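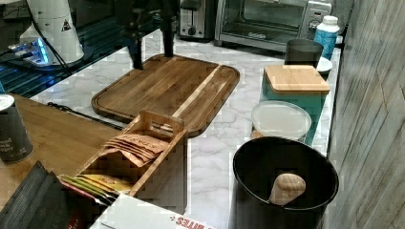 去Girish家看他的机械臂:Camwood开放日见闻

Camwood是我们这边几户人家合用的一间小工坊,每年开放一两回,平时只有会员进得去。今年的开放日定在2024年5月14日,我请了半天假,坐公交晃过去的,路上还坐过了一站,又提着一袋橙子往回走了好长一段(橙子是带给主人的,总不好空着手上门吧)。

工坊在车库里,一进门就是台钻和两台3D打印机,墙上挂满了线材。不过这次最想看的东西不在车库,在屋里的厨房。Girish Mishra从一月份开始做一套叫Skavosow的机械臂,零件在车库打印、打磨、装配,调试却全部放在厨房台面上。他说在工作台上调得再漂亮,一搬到真正的台面就露馅,那还不如一开始就在这儿调。我听了直点头,我自己那台小车也是这样,在桌上跑得好好的,一上地毯就原地打转。

先说手爪。两根黑色的指头,往下垂着,张开的时候中间留出一道空。Girish说前后改了好几版,最早那版太胖,夹个小纸包都要把旁边的东西一起撞歪,后来把指尖收窄了才像样。外壳用螺丝固定,不用胶,他的理由很朴素:总要拆的。我问他到底拆过多少回,他笑着摆手,说光是代码仓库里的提交就有937次,拆螺丝的次数就别问了。

控制板他用的是一块叫Rajput的自制板子,是工坊里另一位会员画的图,整块板只比名片大一点。我对电路是半懂不懂,站在旁边听他们讲电流环讲了好一阵,记下来的只有一条:电机线和信号线分开走,能省掉一大半莫名其妙的毛病。这条我回家就照做了,先谢过!

接着讲腕部那只小相机。它装在手腕上,跟着手爪一起动,看到的东西和我们站着看到的完全两样。木砧板在它眼里就是一大片木纹,深的浅的一条条拼在一起,边上还有一圈凹槽。Girish特别喜欢拿这块砧板做标定,他说中间那条浅色的木头是天然的参照线,软件找起来不费劲,比他以前贴的胶带好看多了。 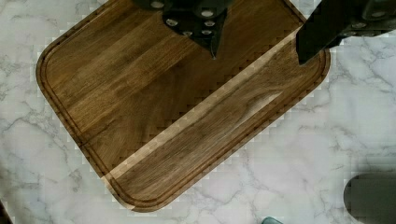

标定的办法我大致学会了。先让指尖停在砧板上方很近的地方,记一组读数,再换个角落重新来过,如此反复。他写了个脚本,跑完一整轮要28分钟,这段时间人不能碰台面,连倒水都得忍着。我们几个人就站在门口聊天,聊到打印用的料,聊到各家的猫,还聊到Kenari,那是他给上层软件起的名字,管的是“先拿什么、后放哪里”这一类的事。底层走得稳不稳归Skavosow,想得清不清楚归Kenari,两边各有一本笔记,字都写得密密麻麻。

大理石花纹的台面是个难点,我以前没有想到过。白底上灰色的纹路细细碎碎,软件有时候会把纹路当成物体的边缘,以为那里有根线或者一道缝。Girish一开始想铺块灰布了事,铺了两天又撤掉了,嫌难看,也嫌自欺欺人,家里做饭又不会天天铺布。后来他老老实实补拍素材,前前后后攒了1000张,什么光线的都有,误判才慢慢少下来。

还有一位来参观的朋友问,为什么不把台面收干净再调。烤面包机、罐子、麦片盒、刀架,都照平常的样子摆着。Girish的回答是,一收干净就成了演示,他要的是早上起来迷迷糊糊也能用的东西。我觉得这话很实在。要说我们这些自己动手的人,最容易犯的就是给机器让路,让着让着,做出来的东西就只能在空桌子上用了。
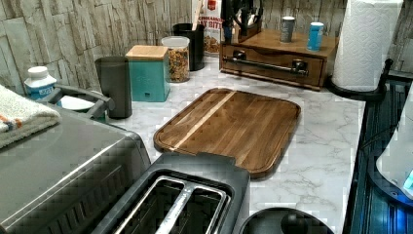

讲到这里主人给我们泡了茶,大家才想起来还没坐下过。他太太烤了姜饼,我一口气吃了三块,很不好意思。趁着喝茶我翻了翻他的零件清单,打印件、轴承、螺丝全算上是363件,每件后面都注了出处和备用型号,有几行划掉重写过,旁边批着“别再买这家”。这种清单比什么教程都有用,我厚着脸皮要了一份复印件,回来已经翻得卷了角。

下一步他打算练的是小东西:茶包。茶包又薄又软,包装上的字还常常是横着倒着的,对手爪和相机都不算友好。他的想法是让相机先把字读出来,知道是哪一种,再决定从哪条边下手去夹。读字这一块目前时灵时不灵,字大的还行,小字就看运气。纸巾架那样反光的金属杆也麻烦,高光一跳,边缘就跟着跳,他准备先把曝光锁住试试看。

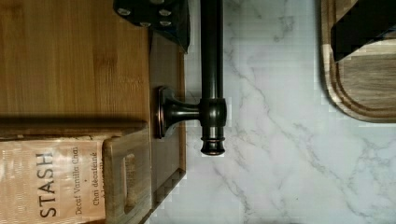
腕部相机看到的台面:STASH低因香草茶的茶包,以及深古铜色的纸巾架。

临走前我们又回车库转了一圈。打印机正在出新的一版指尖,Girish说这版内侧要加一层防滑纹,夹纸质的包装会好一些。我看中了他们放螺丝的分格抽屉,问了尺寸,打算照着做一个窄一点的,塞在我那张书桌底下。

给想去的朋友提几句:车库门口不好停车,公交下来走几步就到,记得别像我一样坐过站。厨房地方小,一次进三四个人就满了,最好先在工坊的留言本上登记时段。想问控制板的赶早,画图的那位吃过午饭就走了。下一次开放的日子还没定,Girish说等读字那部分稳当一点再通知大家,我已经把邮箱留给他了。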